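Trulico is hiring: packing and bagging assistant (part-time, fixed term)

Hours: 7 a week to begin with, more if you turn out to like it
Closing date: 16 August 2021
Reports to: Sulastri Menon

Who we are

Trulico packs small orders for small shops. If you have ever bought a candle, a pair of socks and a tin of hand cream from three different sellers and had them arrive in one sensible parcel, somebody like us was involved. Our customers include Moschos, who sell things for the bath, and Hallenano, who sell things for the desk and will not hear of any of them being bent in the post.

We are a small outfit on one carpeted floor above a shop that repairs lamps. The carpet is tan and was chosen by the previous tenants. It hides dust and swallows paper clips, and you will get to know it well, as a fair amount of the sorting gets done down there when the tables are full.

What the job is

You will put things into bags. We could dress it up, and an earlier draft of this advert did, with the word "solutions" in it twice. Sulastri crossed them both out.

A typical shift goes something like this. The pick list comes off the printer. You collect the items, check them against the list, and work out what goes in first. Heavy at the bottom, obviously, but you would be surprised how many people have to learn that from a broken jar. Then you bag the lot, close the top, and hang the bag on a hook until the courier's crate is ready. Some bags sit on a hook for ten minutes. Some stay there until the customer remembers to confirm an address.

Most of our bags are clear plastic. This is partly so that we can check the contents without opening them again, and partly because Trullel, who supply them, once sold us 3,000 at a price that made Sulastri go quiet. We are still using them. A clear bag is an honest bag but it is also a merciless one: if you have shoved the socks in upside down, everybody down to the courier can see it.

On top of the regular orders there is the autumn run, which is why we are advertising. From late August we expect around 1,000 gift bags for Hallenano alone, each with the same contents in the same order, each closed the same way. If that sentence made you feel tired, this may not be the post for you. If it made you feel oddly calm, please keep reading.

What you will be doing, in more detail

Bagging orders from a printed list, and saying so when the list is wrong (it sometimes is).

Sorting returns. People send back the strangest assortment, often in somebody else's box, and now and then with their own house keys inside. We have a drawer for the keys.

Hanging finished bags by their handles, both handles together. One handle is not enough. A bag hung by one handle tips out slowly, over an afternoon, and always on to the carpet.

Replacing wall hooks. They are the stick-on sort. They hold very well until they don't, so we check them at the start of each shift and swap any that have begun to lean.

Keeping the floor clear enough to walk across. That means cables tucked out of the way, tubs and boxes back on the shelves at the end of the day, and nothing at all left standing in front of the fire extinguisher. This last point is the only one on which Sulastri raises her voice.

Making tea when it is your turn. We keep a rota and it is enforced.

Who we are looking for

No experience is needed. Our best packer came to us from a garden centre and our second best had never had a job before. We would like you to be careful with your hands and reasonably patient, and willing to redo a bag that has gone wrong without taking it personally.

You should be comfortable moving between standing, sitting and kneeling. If kneeling is a problem, tell us and we will sort out a table for you. It is not a reason to rule yourself out. The bags are light, but a full crate can be awkward and we lift those in pairs.

You do not need to be cheerful before ten in the morning. Several of us are not.

What you will get

An hourly wage, paid monthly and on time. Paid breaks. A travel allowance if you live more than 45 minutes away by bus. First refusal on the slightly dented Moschos bath salts, which gather here faster than anyone can bathe. Training takes up your first two shifts and is mostly a matter of sitting beside someone who knows the work and asking them why.

The autumn run lasts until the Hallenano order is finished. After that we will have a proper talk about whether you want to stay on and whether there are hours for you. We won't promise what we can't see yet.

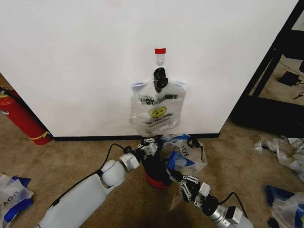
One bag, both handles, clipped at the top and on its hook.

How to apply

Send us a short letter or email. Half a page is plenty. Tell us which hours you could work and tell us about something you have packed – a suitcase, a lunch, a removal van, a very small cupboard. We read these with real interest and have strong opinions on suitcases. A CV is welcome but we won't be offended if there isn't one.

Please put "Bagging" in the subject line, or it will end up among the invoices, where things have been known to rest for some time.

If we like the sound of you, we will invite you in for an hour's paid trial. You will get a list, a pile of items and a stack of bags. There is no trick to it and no clock on the wall. We want to see how you go about it, and you get to see whether you could bear to do it again the following week. Bring comfortable shoes and, if you are particular about tea, your own mug.

We will reply to everyone who writes, including the people we can't take on. Questions before you apply should go to Sulastri Menon, who prefers email and answers it after lunch.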